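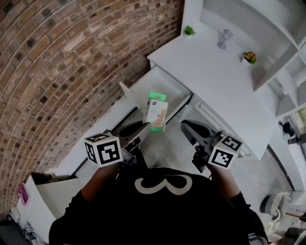 Mustier Court Hearings Set – README

Contents

This set holds 2579 short records of bail and remand hearings, written up from the public gallery and from published court lists. Each record covers one hearing for one defendant on one day. A case with three bail applications therefore has three records, joined by the same case key.

The records were first gathered for a local reporting project at Mustier, which wanted to know how often a decision on bail was put off to a later day. Other people asked for the notes, so they were tidied up and put into one table.

Files

hearings.csv – the main table, one row per hearing
conditions.csv – one row per bail condition, linked to hearings.csv by hearing_key
courts.csv – court codes and the type of court
notes/ – plain text notes, one file per hearing, named by hearing_key

All files are UTF-8. Commas inside a field are quoted. Empty means not known. The word "none" means the note-taker checked and there was none.

Fields in hearings.csv

hearing_key: a number with no meaning outside this set
case_key: shared by all hearings in the same case
court_code: see courts.csv
month: month only, no day and no year
weekday: the day the hearing was held
start_time: to the nearest quarter of an hour, as called, which is often later than the listed time
offence_group: one of 18 groups, listed at the end of courts.csv for want of a better place
age_band: adult defendants only, in bands
represented: yes, no, or duty solicitor
prosecution_view: opposed, not opposed, or not stated
outcome: bail, bail with conditions, remand, put off, or withdrawn
reasons_given: yes or no, for whether the court gave reasons aloud
length_min: length of the hearing in minutes

Where a judge heard all the arguments and said the decision would come later, the outcome is "put off". The later hearing gets its own row. If we missed the later hearing there is no second row, and the case should not be read as still undecided.

How the records were made

Notes were taken by hand in court and typed up the same day where possible. Two people then coded each note separately using Pileo, a small form tool kept in the tools repository. Where they disagreed, a third person read the note and chose. The two coders' first answers are not in this release.

Hearings at Drelmont were covered on every sitting day during the project. Hearings at the Pascu Road court were only covered on Tuesday mornings, so its figures should not be set beside Drelmont's without allowing for that. The Tuesday list there is mostly first appearances.

What has been left out

Youth hearings are not included at all. Nor is any hearing where the court made a reporting restriction, even if the restriction was lifted afterwards. Names, addresses, dates of birth and case numbers were taken out of the notes before coding. We also removed the names of schools, employers and pubs where these came up in bail conditions, and replaced them with [place].

Fifteen records were withdrawn after the first release when a check showed that details in the notes could point to a victim. Their keys have not been used again, so there are gaps in the numbering. If you have the first release, please delete it.

Known problems

Length is missing for many video link hearings, where it was hard to tell when the hearing had begun.

The "not stated" value for prosecution_view is used too often at Pascu Road. The sound in the gallery is poor and the note-takers could not always hear.

Conditions are recorded as read out. A curfew that was changed later in the day will show the first version.

Some notes files are longer than 2000 words and will be cut short by older versions of Pileo. Open them in a text editor instead.

Suitable and unsuitable uses

The set is fine for teaching, for looking at how hearings run, and for testing text coding methods on short notes. It should not be used to score or predict the outcome for any person. It says nothing about guilt – most of these cases had not reached trial when the notes were made. Please do not try to match records to news reports or court registers.

Changes

1.2 – corrected court codes for Drelmont annexe, added reasons_given
1.1 – withdrew records as described above
1.0 – first release

Reporting errors

Open an issue with the hearing_key and the field name. Do not put any name or case detail in the issue, as the tracker is public. For anything sensitive, use the contact form on the Mustier project page and put "hearings set" in the subject line.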